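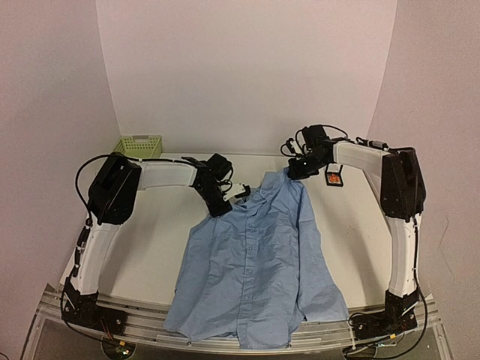

Kamran reckons a shirt should be buttoned all the way before you fold it, every button, collar to hem, and that anyone who does less is making work for later. He told me this over the phone while I had a pile of clean shirts on the bed and one hand free. I said I did the top one, the third one and the last one. There was a silence on the line and then he asked whether I also ironed only the front.

I do sometimes iron only the front, under a jumper, but I didn't say so.

I have been folding shirts properly since the move to Todstead. The old flat had a wardrobe with a full rail and I hung everything. The new place has a chest of drawers, an Ekholm that came with the house, five drawers deep and too heavy to get back down the stairs, and a cupboard in the bedroom with a rail so short that two coats and a suit fill it. So the shirts went into the drawers, and for the first month they came out looking as though I had slept in them.

The light blue ones are the worst. White hides a crease quite well and a check hides nearly anything, but plain light blue shows every line, especially down the front beside the buttons where people look at you. I own more light blue shirts than any other kind. They go with everything and I stopped thinking about it years ago.

After that first month I tried a few ways of doing it. I'll put down the one I have kept, with the bits that went wrong.

First, a proper surface. I had been folding on the bed, and a bed is no good. The mattress gives, the duvet drags at the cloth, and by the time the second sleeve is in, the first one has moved. A table is much better. Mine is the kitchen table, wiped and dried, with the chairs pulled out so I can get round it. The height is better for my back as well. A shirt is longer than you think once it is spread out, and on a narrow table the hem will hang over the front. I don't mind that. I stand at the hem end and the weight of the tail keeps the body straight while I see to the collar.

Then buttons. I have come round to Kamran's view by about half. I do the top button, the second, and then every other one to the bottom. The top two matter because they hold the collar up, and a collar that has been squashed open in a drawer never sits right under a tie. The ones lower down just stop the two fronts sliding apart when you turn it over.

I smooth it while it is still face up. Most of the folding guides I read skip this and go straight to laying it face down. I take hold of both shoulders, one in each hand, lift them slightly and give a small pull outwards, then set them down again. It takes out the wrinkle that forms across the chest below the collar. If you only pull one side you get a diagonal crease from that shoulder down towards the opposite hip, and you have to start again. The two hands need to go at the same time and about as hard as each other. I'm right-handed and I pulled too hard with the right for weeks.

Next it goes over, face down, collar away from me. This is the step where it all used to come apart. I was flipping it like a pancake. Now I hold the shoulders, lift the whole thing clear and turn it in the air, and let the hem touch down first. Then I smooth the back with the flat of my forearm.

One side comes in to the middle of the back, with a line running from halfway along the shoulder straight down to the hem. The sleeve ends up lying across, so I fold it back on itself at the shoulder and run it down the side I have just folded. Cuff flat, cuff button done up. Then the same with the other side. If both sleeves lie on top of each other in the centre you get a hump, so I keep each one to its own half.

Tail up by a hand's width, then the rest in half to meet the bottom of the collar. For the deeper drawers I do it in thirds so they can stand on edge. Turn it over and the collar is at the front.

I bought a folding board at one point, a Cutby, in grey plastic with hinged flaps. It makes every shirt the same width, and for T-shirts and the children's school polos when my sister's lot stay, I still use it. For a proper shirt it was too narrow. The collar sat fine but the shoulders got folded too close in, and when you put the shirt on there were two hard lines down the chest like braces. I trimmed a piece of card to 271 mm wide from the back of a calendar and used that as a guide for a bit. Now I do it by eye.

Saqib Niazi, who I used to share an office with, rolls his. He travels a lot and swears by it, and his shirts do look all right. I tried it for a week and found that mine unrolled themselves in the drawer whenever I took one out. He says I roll too loosely. He also sends anything that matters to Mohmand, the laundry on the high street, and it comes back on a hanger, so I don't know how much weight to give him.

Drawers: mine are 865 mm wide inside, and the shirts take up the top two. Light blue on the left, white in the middle, everything else on the right. I stopped stacking them flat, as the bottom ones got pressed into cardboard and never came out. On edge, you can see them all and take one without disturbing the rest. The gap at the end of the row gets a rolled-up jumper so they don't slump over.

The other thing that helped was waiting. I used to fold straight after ironing and the cloth was still warm, so whatever crease I put in stayed in. Now they hang on the back of the kitchen door for as long as it takes to have a cup of tea, and then I do the lot in one go with the radio on.

Kamran came up in November and opened the drawer without asking. He took out one of the blue ones, looked at the front, counted the undone buttons and put it back. Then he wanted to know where I had bought the jumper.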